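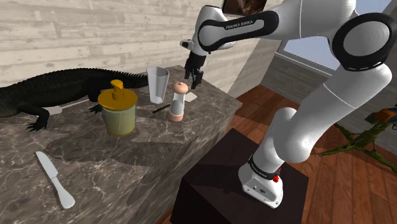 What does Vrabec do?

We write and check the working rules that robot arms follow in kitchens and other rooms where people live. A client sends us a task and we send back a short rulebook and a test report.

Štěpánka Kratochvíl started the firm in Drirnberg with one client and a rulebook that ran to 18 pages. The client said it was too long, and she agreed. Every rulebook we have put out since fits on 2 pages – anything longer tends to stay in a drawer.

Our second office is in Tudatcombe, where Brenda Crabtree runs testing. She came to us from food plant safety and still writes her reports the way she did there, with the failures on the first page.

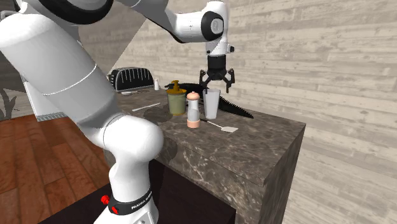
Reading time: 2 min

Most of our testing is done in simulation. The house set is called Esia. It has a marble counter and a changing mix of kitchen things on it, such as a shaker, a jar and a knife. A rule goes through 500 runs in Esia before we let a client try it on hardware. If the wording changes, even by a word, the count starts over.

Some rules we hold to on every job:

The gripper comes down from above and stops short of the object before it closes.
Knives are treated as obstacles unless the task names them.
Clear glass and clear plastic get the slow speed.
An arm that loses track of an object stops where it is. It does not search by touch.
A passed simulation is reported as a simulation, in those words.

We keep a public list of rules we have withdrawn, with the date and the fault. It is updated each March. Clients sometimes ask us to leave their rule off it and we say no.

We don't sell robots or take commission from people who do.

Comments

tmarsh_321: Does the slow speed apply to shakers with clear bodies too? We argued over this at work.

Brenda Crabtree: Yes. If any part you grip is clear, go slow.

Odile: The withdrawn list is the most useful thing on your site. Could it be sorted by fault?

pkw: Link to the Tudatcombe address is broken on my phone.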